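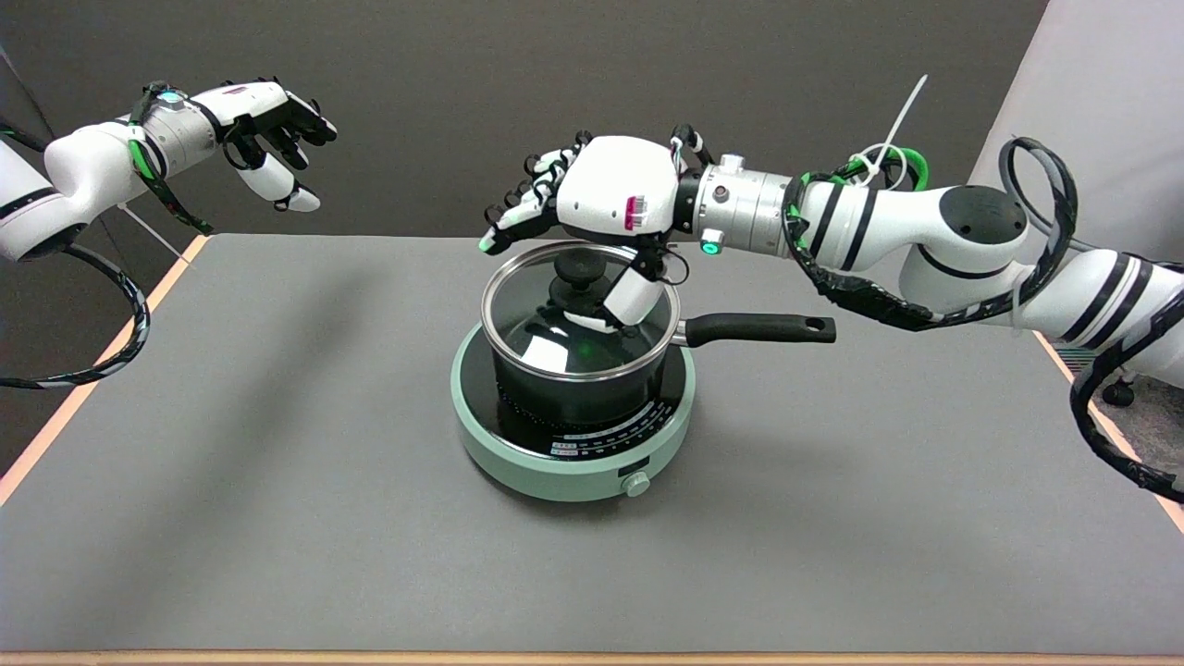

Reference > Robot software > Planning and control

Skisotus

By Man-lok Fung
29/04/2021

Skisotus is a task planning and control package for robots with two arms and multi-fingered hands. It takes a short written task, such as removing the lid from a saucepan, and turns it into timed joint commands for both arms. The package was written at Disthorpe, a small software workshop, and is used mostly for kitchen and bench tasks.

Overview

The software has four main parts: a perception module, a task planner, a motion planner and a controller. They run as separate processes and pass messages through a shared log. Any part can be stopped and restarted without stopping the others, except the controller, which puts both arms into a hold when it loses contact with the motion planner for more than 300 milliseconds.

Perception

The perception module reads color and depth images from a camera at the head of the robot. It fits simple shapes to what it finds: cylinders for pots, discs for lids and cooktops, short posts for knobs. Each shape carries a position, a size and a confidence value.

Clear lids are the main source of error. Depth cameras often read through the glass and return the bottom of the pan, or return nothing at all where light reflects off the curve. Early versions placed the lid too low and sent the fingers into it. The present version ignores depth inside the rim. It finds the metal edge of the lid and the dark knob in the color image, then works out the height of the knob from the rim.

Task planning

Tasks are stored as trees. Each branch is a step with a starting condition, an action and a check. The tree for lifting a lid has 16 steps, counting the retries. One arm is named the acting arm and the other the waiting arm. The waiting arm is given a parking pose above the table, clear of the acting arm's path, and holds it until a step calls for both hands.

The planner picks the acting arm by comparing reach and by looking for obstacles. A long pan handle counts as an obstacle. If the handle points toward the acting arm, the planner either routes the hand over it or swaps arms.

Motion planning

Arm paths are found by random sampling and then smoothed. Cables that run along the outside of an arm are modeled as a thicker sleeve around each link. This makes the planner cautious and rules out some poses the arm could reach. The sleeve can be turned off in the settings file, but the manual advises against it for wrist turns of more than half a revolution.

Finger motion is planned separately. A library called Weno holds 468 recorded hand shapes, each tagged with the type of object it suits. For a knob on a lid, Weno returns a pinch between the thumb and one or more fingers, with the palm held high enough to clear the glass.

Control

The controller runs at 600 cycles per second. Arms are driven by position with a soft limit on force, and fingers by motor current. During a grasp the fingers close until the current passes a set level or the hand shape is reached, whichever comes first. The lift begins with a short upward move, after which the check step compares the new lid position with the old one. If they match, the grasp is marked as failed and the hand opens.

Tooling

A desktop viewer named Man shows the task tree, the fitted shapes and the planned path on one screen. Logs can be replayed at any speed, and a step can be edited and tested against an old log without a robot attached. Man cannot yet show finger current and camera images on the same timeline.

Known limits

Skisotus has no model of liquids or steam. It does not read printed scales or displays, so the setting of a cooktop has to be entered by hand. Support for lids without a knob was added in February and is marked experimental.

Comments

tbarrow: Does the sleeve setting apply to both arms or can I set it per arm? Our left side has much more slack in it.

Man-lok Fung: Per arm. Look for the sleeve radius entry under each arm's name.

pilot_hole: The viewer name makes it impossible to search for help. I keep getting manual pages.

j.r.: Rim trick works on our glass lids too, but not on ones with a silicone edge.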